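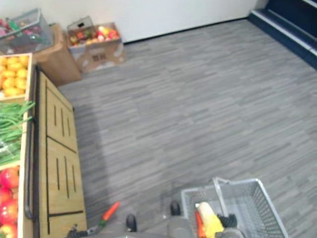
Teaching a robot to shop for groceries is harder than it sounds, and a small team at Wumeck has a neat new way of going about it! Their method, called Skuvia, learns from whole errands, from the first reach to the last drop, with no breaks between the steps. That matters in a produce aisle. Citrus fruits sit packed in rows, long greens poke over the rim of the stand, and a carrot has to be held quite differently from either one. The team recorded 689 errands in July and trained a single model on all of them. 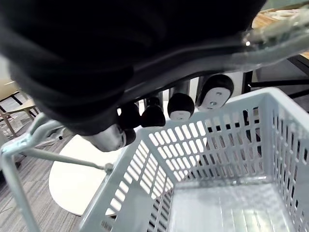
By Weidong Yu | Robotics | 4 comments

The clever part is how Skuvia treats the basket. The older Bromomov method planned every grasp as its own little job and often lost track of where the basket was. Skuvia keeps checking the wrist view as the arm moves, so it can correct its aim late. In 219 test runs, it finished almost 70 percent without help. Soft fruit is still the weak spot, and the team wants to reach 1000 recorded errands before trying again.

Comments

jin_fan: Love this. Does it bag the stuff too?

Petra K: Late correction is such a good idea, I'd like to see the failed runs as well

mossback: Bromomov wasn't that bad!!

jin_fan: @mossback it was pretty bad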